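The woman who reads what you throw away

Aug 7, 2021

Mirjam Wieser has a cold, and apologises for it by blowing her nose and then looking at the tissue for slightly longer than is polite. "Two-ply," she says, and puts it in her pocket.

She has spent 18 years going through other people's office rubbish, most of them with the full consent of the other people. Companies hire her to find out what they throw away, and then, as she tells it, spend the following meeting explaining to her that they don't. Her new book, Zukance, is named after the village where she grew up, where there was one bin lorry and everyone knew which bag was whose. "My grandmother could tell you who had stopped going to church from the bottles," she says. "I do the same job with a spreadsheet."

We meet in the canteen at Bronden, a business park so carefully landscaped that it takes me a while to find the door. Wieser chose it because the soup is good. She orders the soup and tells me that soup is the enemy of paper recycling.

I ask how a person gets into this line of work. She was training as an accountant, she says, and was sent one March to look over the books of Bortolotti, a maker of office furniture. The firm was paying a contractor to take away 35 bags of waste a night. Wieser, who was young and had been given a chair with a wobble, went down to the yard to see what was in them.

"Air," she says. "Every desk had its own bin, every bin had its own liner, and every liner was changed every evening whether it held a week's lunch or one staple. They were paying a man to drive air across the county. I wrote it up and they thanked me, and somebody fixed my chair."

She never finished the accountancy exams. She did finish the report, and it was passed from one facilities manager to another until the phone began to ring. Facilities managers, she says, are lonely people and will share anything.

The desk bin is the villain of her book, or at any rate the character with the best lines. Wieser's case against it is simple. If you put a bin by someone's knee, everything goes in it: banana skin, printout, battery, the birthday card from the team in Leeds. Take it away and make them walk to a shared one, and they begin to sort. They also begin to hate you.

"I have had letters," she says, stirring. "I have had one letter written on the back of a cereal box, to make a point. A man in a very senior job told me that in his whole career the only thing the company had given him that was truly his was that bin. I felt awful. I took it anyway."

What did he do?

"Used his drawer."

The drawer is a chapter of its own. So is the windowsill, and so is the plant pot, where she has found teabags in such numbers that she suspects the plants of having come to rely on them. When Kindus, an insurance office, took away its desk bins on her advice, it ran the scheme on 2 floors and left the rest alone for comparison. The trial floors sorted their waste beautifully. It was some weeks before anyone noticed that the staff were carrying their sandwich boxes upstairs and leaving them with the control group.

"I put that in the report," says Wieser. "You have to. They said could I make it sound more positive, so I wrote that there had been strong engagement between departments."

She is funny about all this, and she knows it, and every so often she stops being funny and looks out at the lawn. What bothers her is the liner. A thin plastic bag, used for a day, often to hold nothing, then thrown away inside a bigger plastic bag. She asked one cleaning firm how many it got through on an ordinary night at one address and was told 500, by someone who was rather proud of the figure. She asked the cleaners themselves and got a better answer. They hated the things. The bags slid down inside the bin, the knots took skin off their fingers, and if they left a clean one in place there would be a complaint by nine the next morning.

"The cleaners knew all of it," she says. "They'd known for years. I get paid to write down what the cleaners know, and put it in a binder."

I ask whether she is hopeful. She thinks it is a journalist's question and says so. Then she says that offices have been so empty this past year that for the first time companies can see their own habits: lights on, heating on, bags being changed in rooms where no one has sat down since the spring before last. Some of them have been embarrassed into ringing her. She is fond of embarrassment, and considers it badly undervalued by economists.

And at home? Surely at home there is a system, with labels.

"One bin, under the sink," says Wieser. "My husband does it. I don't look."

She finishes the soup, wipes the spoon, and carries her tray across the canteen to a row of four slots marked with little pictures. She stands in front of them for some time. Then she comes back and asks me which one I think the napkin goes in.
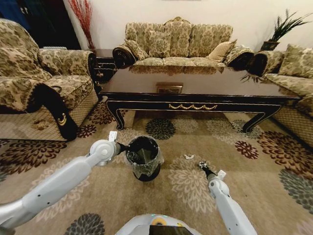
Mirjam is right about the knots but our lot would riot if the desk bins went. We tried it on one corridor and ended up with apple cores in the stationery cupboard, all of them neatly wrapped in headed paper. I'd still like to read the book. Does she say anything about shredders?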